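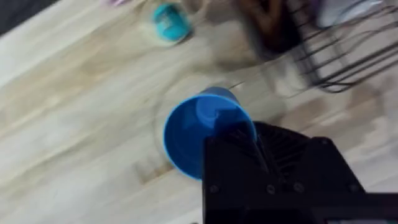 Figure 2. Blue plastic cup held on its side by the gripper, over a wooden tabletop.

4.2 How the local papers made a hero

Coding was done on 1,228 items, print and web, all from April. Two coders, Evie Hebden and Jaxon Després, working apart and then comparing. Where they disagreed the item went back in the pile and was read again a week later. Most disagreements were over the word "hero" in headlines – does it count if it sits in quote marks? We counted it, but flagged it.

The Endberg shop fire is the clearest case. First reports name no one. A "shop worker" got customers out through the stock room, that is all. By the evening the worker has a name, an age, a school photo. By the next morning a family, and a view on what it all meant for the town. The fire itself drops to the fourth or fifth paragraph, the owner of the shop is hardly mentioned agian.

The Sernik bus crash runs the other way. Three passengers pulled the driver clear, and no single name ever stuck. Coverage was over in two days. Premine falls somewhere between: one rescuer, but he refused interviews, so reporters went to neighbours instead. Of the 64 items on Premine, 15 quote a neighbour in the first paragraph. None quote the man himself.

Nuchit we left out of the main count. Nearly all of it was one agency story reprinted, with small cuts, and it would of swamped the rest.

Age is given early in almost every item, job too. Low-paid jobs get more stress than others – "cleaner", "shelf stacker" – often in the headline. Readers' letters pick this up and repeat it, see section 5. Whether the papers lead here or follow is hard to say from print alone, and we did not interview editors.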